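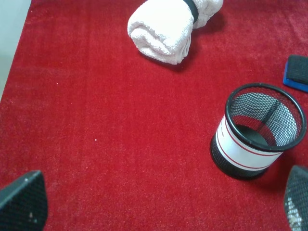 A rolled towel with a black band, on red.

Sulville, Nov 28, 2021

The Walia shop holds its open day after Thanksgiving, when anyone with a project car has been indoors with family long enough to drive two hours to look at a crankshaft. I left before breakfast. The sign for the turnoff is behind a tree, so I also saw a fair amount of the road past Sulville.

Walia rebuilds engines, mostly V8s for street cars that see the drag strip now and then, and once a year they open the machine room and let people ask the questions they normally charge for. Joaquín Montecinos ran the tour. He has a soft voice and stood next to a compressor, so I can report half of what he said with confidence.

We started at the hot tank, where blocks go to have decades of sludge cooked off. Then came the boring bar and the hone. Joaquín had a block bolted to a torque plate, a thick slab of metal that stands in for the cylinder head and pulls the bores into the shape they'll have once the engine is together. Without it, he said, you get beautifully round cylinders right up until you install the heads. A man near me wrote this down, then looked sad. I believe he had a finished engine at home.

The balancing machine drew the crowd. A crank was spinning in it with bob weights clamped to the journals, and the readout said it was 6 grams out at the rear. One of the machinists drilled a shallow hole in the counterweight, spun it again and got 2. He wasn't happy with that. I've driven cars that were out by a good deal more, one of which shed its mirror on the highway.
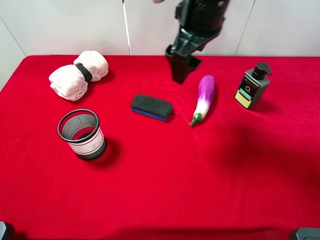
Lunch was chili, and the argument over lunch was camshafts. The loud side of the table wanted more duration for everything, including a station wagon. Joaquín's view is that most people buy a cam for the engine they describe to their friends, and then wonder why it won't idle at a stoplight. He asked me what mine was for. I said "weekends," and he moved on to the next person.

The dyno run was set for one o'clock and happened at a quarter to three. The engine was a small-block they call Pop, which has been the shop mule for years and wears a Posora intake with a weld across the front runner. The first pull was stopped for an oil leak at the valve cover. The second made 469 horsepower, and people clapped, as if Pop could hear them. Torque stayed above 400 pound-feet through most of the pull, and Joaquín seemed more pleased with that than with the peak.

I asked what it would cost to have my heads checked for cracks and the guides replaced. He gave me a fair price and then told me the wait, which runs to August. I put my name down anyway. The heads are in the garage under a bedsheet, and they aren't getting any worse. I bought a shop T-shirt on the way out - they only had small left - and missed the turn again going home.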